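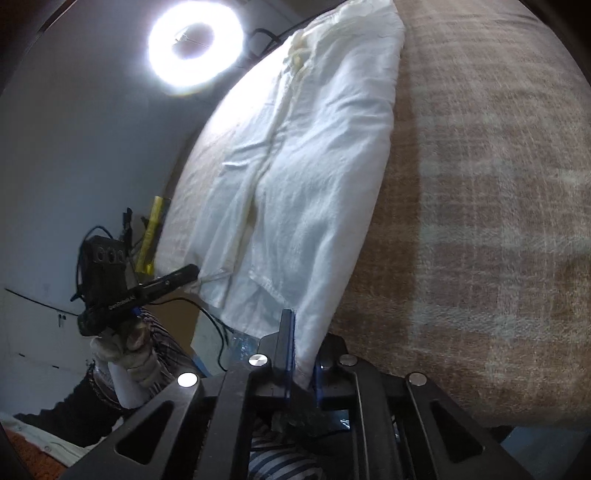
Wornville Robotics Club: frequently asked questions

Do I need to know how to code?
No. You need to be able to fold a shirt, or at least to have seen it done. The Cirow project is our laundry one, and most of the first term is spent with a hand gripper and a heap of clothes.

Is it competitive?
There is the Prirkis Cup in February. Last year we came 31st. We were pleased with that until we saw the length of the list.

What does it cost?
43 pounds a term, tea included. Biscuits are a matter for your own conscience.

How many goes at a shirt before I'm any good?
We ask for 80 before you move on to trousers. Fitted sheets are optional and will remain so.

Can I bring my own washing?
Clean, yes. Latifa Amrani sends the other sort home again, along with its owner.

Where do you meet?
Mansour Hall, side door. The front door has a bell but it doesn't ring anywhere useful.

Will my parents see an improvement in my bedroom?
We have had no reports of this.

Who do I ask about joining?
Latifa, at the hall, any club night before seven.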